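Historia de la cultura material
Tema 4. La mesa puesta: de la escudilla común al servicio individual
Apuntes de clase, septiembre 2018

1. Advertencia previa

Estos apuntes no sustituyen a las lecturas. Lo digo todos los años y todos los años corrijo exámenes que citan los apuntes, erratas incluidas. Quien quiera hacer carrera con ellos, adelante, pero el dossier está en reprografía y cuesta menos que una matrícula repetida.

En el tema anterior dejamos a los comensales del siglo XV alrededor de un tablero sobre caballetes, metiendo la mano en la misma fuente y compartiendo copa con el vecino. De ahí viene "poner la mesa", que durante mucho tiempo fue una operación literal: se traían los caballetes, se colocaba el tablero, se tendía el mantel y, terminada la comida, todo volvía a la pared. La mesa fija de comedor es posterior, como lo es el comedor mismo.

2. El tajadero y el plato

El antepasado del plato fue una rebanada gruesa de pan duro, luego una tabla de madera. El pan tenía la ventaja de que al final se lo comía alguien: un pobre, un perro o, en casas menos finas, el propio comensal. El plato individual se extendió despacio y de arriba abajo.

El inventario de Grota, fechado en 1543, nos servirá de caso práctico. Registra 171 piezas de mesa, casi todas de peltre y madera, y solo 7 vidrios, guardados bajo llave. Fíjense en lo que el notario se molesta en describir y en lo que despacha con un "y otras cosas de poco valor". Esa fórmula es la desesperación del historiador: en las otras cosas de poco valor estaba, seguramente, todo lo que usaban a diario.

Tres preguntas que conviene hacerle a cualquier inventario:
- Quién lo encarga y para qué. Un inventario de herencia exagera poco; uno de dote, bastante más.
- Qué falta. Lo roto no aparece, lo prestado tampoco.
- En qué orden se anotan las cosas. El orden suele seguir el recorrido por las habitaciones y permite reconstruir la casa mejor que muchos planos.

3. La taza sin asa

La porcelana china llegó a Europa como rareza, después como capricho y por fin como lastre, en el sentido más náutico de la palabra: iba en la parte baja de la bodega, donde la humedad arruinaba el té y a ella le daba lo mismo. Con la porcelana llegaron formas nuevas. Entre ellas, el pequeño vaso para té, cilíndrico o acampanado, sin asa.

Los europeos se quemaron los dedos con él durante décadas y le acabaron poniendo un asa. También vertieron el té en el platillo para enfriarlo y bebieron de ahí, costumbre que los manuales de urbanidad persiguieron con saña en cuanto dejó de practicarla la gente que escribía manuales de urbanidad. El platillo sobrevivió a la prohibición. La forma sin asa, entretanto, siguió su vida en Asia oriental y hoy se vende en cualquier tienda de menaje.

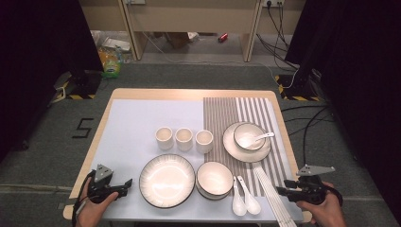

Fig. 1. Vasitos sin asa, y cuenco con cuchara sobre su plato. Cerámica blanca con filo marrón oscuro.

El juego, o vajilla a juego, es otra invención tardía. Durante siglos una casa acomodada mezclaba piezas de orígenes dispares sin el menor sonrojo. La idea de que todo deba compartir color, borde y dibujo pertenece al mundo de la manufactura seriada, que descubrió pronto una verdad comercial de primer orden: quien rompe una pieza de un juego vuelve a la tienda. Los catálogos de la casa Kuipers, con su almacén en Domport, ya ofrecían reposiciones sueltas a precios que habrían avergonzado a un usurero.

4. La cuchara, el cuchillo y el intruso

La cuchara es viejísima y apenas ha dado problemas. El cuchillo lo llevaba cada cual encima, motivo por el que la etiqueta se ocupó tanto de hacia dónde apuntaba. El tenedor fue el intruso: se lo tachó de afeminado, de italiano y de impío, a veces en el mismo párrafo. Elias, en la lectura obligatoria, ve aquí el avance de los umbrales de la vergüenza. Sus críticos ven una teoría muy grande apoyada en manuales que quizá no obedecía casi nadie. En el examen pueden defender cualquiera de las dos posturas - lo que no pueden es ignorar que existen dos.

5. Trabajo práctico

Escojan un objeto de mesa de su propia casa y redacten su ficha: materia, forma, dimensiones, marcas, desgaste, procedencia conocida o supuesta. Extensión: hasta 3 páginas. "Me lo regaló mi abuela" cuenta como procedencia, pero no como bibliografía.

La visita al museo de Nonville será en diciembre. Se ruega no tocar las piezas ni apoyar el café en las vitrinas, como ya ocurrió.

Para la próxima sesión: el mantel, la servilleta y el origen de limpiarse con ellos.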